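Ownership Models for Light Business Jets: Term Project Report
Esben Þorgeirsson
Aviation Management, spring term

1. Purpose

The aim of this project was to compare two ways a mid-sized company can get access to a light business jet: buying the aircraft outright, or buying a share in one through a fractional program. I used a made-to-order case. The buyer is Ursu, a packaging firm with its head office in Plarnitz and a second plant in Jesell. Its managers fly between the two sites and to customers farther away.

2. Method

I worked with two levels of yearly use, 100 flight hours and 300 flight hours. Costs were split into fixed and variable. Fixed costs are crew salaries, hangar rent, insurance and training. Variable costs are fuel, landing fees, and the hourly reserve set aside for engine overhaul. Loss of resale value was kept on its own line – it is easy to lose sight of when it is mixed in with the rest.

The longest trip the company flies nonstop is 2000 nautical miles. That ruled out the smallest jets and left a short list of two types. I kept the cabin layout the same for both, with no custom interior work.
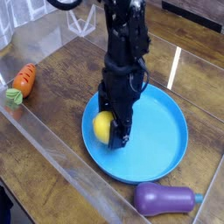 Does a whole aircraft make sense at 100 hours a year?
At that level the fixed costs are spread over too few hours, and the fractional share comes out cheaper on every line except the hourly rate.

3. Results

At 300 hours the picture changes. The crew and hangar cost the same as before, but each hour carries a third of the load. Full ownership was cheaper in my model as long as the aircraft was kept long enough to absorb the first drop in value.

Repositioning flights made a bigger difference than I expected. The Gosungate hangar is a short hop from Plarnitz, and every trip starts and ends with an empty leg. A share program charges only for occupied hours, so this cost does not show up there in the same way.

4. Limits

Fuel was held at the April price for the whole period. I did not model tax, charter income or a loan. A second version of the spreadsheet should include charter income first, as it affects the 300-hour case most.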